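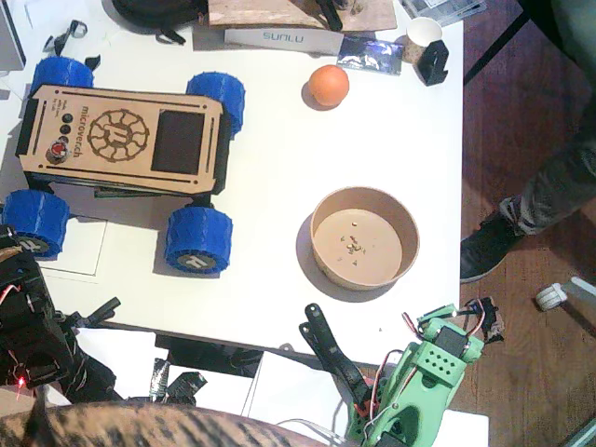

# The Name on the Jar

Somewhere in the back of most small food businesses there is a folder, or these days an inbox, where the letters from lawyers go. Most owners hope it stays empty, and for a good many years the one at Clestness did. The company made mustard, four kinds of it, in a low brick building on the edge of Cetport, and sold it at markets, in farm shops and through a website that somebody's cousin had put together over a long weekend. Then in November a letter arrived from a firm of attorneys acting for a much larger company, and the folder was suddenly the most interesting thing in the building.

The letter was polite. They nearly always are, the first ones. It said that the larger company, Brandier, owned a registered trademark for sauces and condiments, that the name on one of the four mustards was too close to it for comfort, and that Clestness had 25 days to agree in writing to stop using it. The mustard in question was called Brandy Ear, on account of the brandy in it and the ear of wheat on the label (I should say that I've eaten a fair amount of it, and it is very good on a ham sandwich). Say the two names out loud, a little quickly, and you'll hear the problem.

I've been writing about trademarks and small business for long enough to have seen a lot of these letters, and what always strikes me is how little the people who get them have been told about what a trademark is for. Many owners believe that registering a company with the state gives them the right to the company's name everywhere and for everything. It doesn't. A company registration keeps another business from filing under the same name in that state's records, and that's pretty much the end of it. A trademark is a different animal. It belongs to the person who uses a name or a logo to sell particular goods, and the question a court asks, when two of them collide, is whether an ordinary shopper would likely be confused about who made the thing in her basket.

That word "likely" carries a great deal of weight. Courts look at how similar the names are in sound, in looks and in meaning. They look at how close the goods are, where they're sold, how much care a buyer usually takes (more over a car than over a jar of mustard, as you'd imagine), and whether anybody has really been mixed up. No single one of these settles it. Two companies can live side by side for decades with the same name if one of them sells roofing nails and the other gives piano lessons.

## Older doesn't always mean safe

The family behind Clestness had one argument they were sure would win the day. The recipe is an old one. It comes from a handwritten household book dated 1749, and the page has a little drawing of a wheat ear in the margin. Surely, they reasoned, nobody could tell them to stop using something that old!

I wish I could have cheered them up on this point, but the age of a recipe has next to nothing to do with the age of a trademark. Rights in a name come from selling goods under it, out in the open, where customers can learn to connect the two. The drawing in the book was charming and it was history, and it had never sold a jar to anyone. What mattered was the day the first jar of Brandy Ear went across a market table, and how far from Cetport the jars had traveled after that.

In the United States, a business that started using a name first, in good faith, can often keep using it in the area where it was already known, even if somebody else later registers the same name for the whole country. Lawyers call these common law rights. They're real, and they have saved many a corner bakery, but they come with a fence around them. You may be safe in your own county and have no right at all to ship across the state line. For a company that had just begun taking orders on the internet, that fence felt very close to the house.

And you have to prove it, too, which is where so many people come unstuck. Old invoices, market permits, dated photos of the stall, a flyer from the county fair: all of it counts, and hardly anyone keeps it. Clestness turned up a shoebox with 300 receipts in it, some of them faded almost to nothing, and the first useful one was older than Brandier's application.

## What a name costs

Before any of that could be argued, there was the matter of money. A trademark lawsuit in federal court can swallow more than a small firm earns in a year, and both sides knew it. There's a cheaper road, which is to ask the Patent and Trademark Office's own appeal board to cancel a registration, but cheaper isn't cheap, and the board can only rule on the registration. It can't tell anybody to take a jar off a shelf.

So the two sides did what most sides do, and talked. It took several calls. In the end they signed what's known as a coexistence agreement, a sort of treaty between neighbors. Clestness may keep the name on mustard, and on nothing else, with the wheat ear always printed larger than the words. Brandier keeps its registration and promises not to go into mustard. There were 700 labels left on the old roll, and the agreement lets Clestness use them up.

These agreements are a good deal more common than people suppose, because the ones that work never make the news. They have their weak spots. If one company is sold, the new owner needs to be bound by the same promises, and that has to be written down. If either side lets the goods drift, a mustard this year and a mustard-flavored mayonnaise the next, the old quarrel comes straight back. And if shoppers do get confused after all, it helps enormously to have agreed ahead of time who picks up the phone and what happens next.

## Before you print the labels

A couple of streets over from the mustard works there's a noodle shop called Giáp, which opened while all of this was going on. The owners had heard about the letter, as everybody in town had, and they ran a search before they ordered so much as a menu. They used the federal database, which is free, and tried the name with and without the accent, and they tried the spellings a customer might guess at. Then they looked through the state register and the phone listings, and spent an evening just typing the name into a search engine with the word "noodles" after it. They paid a lawyer for one hour to read what they'd found.

I'd recommend that hour to anyone. A search on your own will catch the exact matches, but it takes some practice to spot a name that looks different on paper and sounds the same across a counter. If the name is clear, you can file to register it even before you open, on the basis that you mean to use it, and your place in line is held while you get the ovens installed.

As for Brandy Ear, the new labels are at the printer. The wheat ear has been redrawn with a few more whiskers than it had before, and the family is still arguing over the shade of yellow.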